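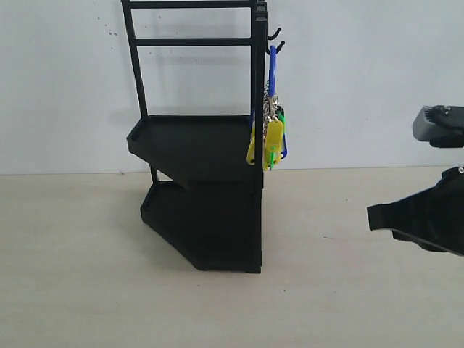
November, 14:20

Corner rack, black, two tiers plus ladder back. Moved in from the Brenesport store room to replace the Flotness wall box, which had two stripped screws and a door that no longer closed. Notes below are for whoever sets up the second one.

**Footprint.** Both trays are wedge-shaped with a slanted front edge, the lower one larger than the upper. The slant costs more storage than expected. A standard parts bin sits flush against the straight side and then overhangs the front lip at the other corner. Short bins only, or turn them sideways. The raised lip does hold loose items, so small spools can go straight into the tray.

**Load.** No rating on the unit or in the Florkel sheet. Tested the upper tray with bagged washers, 1,000 g at a time, up to four bags, 20 minutes at each step. Deflection at the slanted edge was below what I can read with the steel rule. Left the last load on over lunch, no change. I would still put anything heavy in the lower tray. Plastic creeps and a lunch break is a short test.

**Stability.** Empty, the rack tips if the top of the ladder back is pulled forward. With two bags in the lower tray it takes a deliberate pull. Have not fixed it to the wall. The plaster in that corner is poor and I want to see whether ballast is enough first.

**Hooks.** Two on the right upright, one a little above the other. Keys go on the lower hook. Tried the upper hook first and the long blue tag kept catching on whatever was hung underneath. Upper hook is reserved for the tape measure, when it comes back.

Tag colors, as agreed after the mix-up with the drying cabinet:

- blue loop: outer door and stair gate
- yellow: solvent cabinet and its spare (two tags, same lock)
- green: Gajdoš bench drawers

The bunch is too thick for one hook. Getting a single key off means lifting the whole lot. Options are to split blue onto its own hook, or order a third hook of the same pattern. Florkel lists the hooks separately but the sheet gives no clip width. Measure the upright before ordering.

Key 108 has no colored tag at all. It fits neither the drawers nor the cabinet. Leaving it in the desk tray until somebody claims it, 30 days, then it goes to the office.

**Wall.** Dark specks on the white paint next to the rails. Possibly old paint spatter, possibly mold. Wiped one patch with a damp cloth, result unclear. Repeat with diluted bleach before the second rack goes against the same wall, and keep a gap behind the ladder back in the meantime.

15:05 - lower tray now takes the ballast bags plus the box of cable ties. Upper tray for gloves and marker pens only. Please do not use it for cups.

To do:

- measure upright for third hook
- retest tipping with tray contents as actually used
- label for the upper hook
- dispose of wall box, keep the hinge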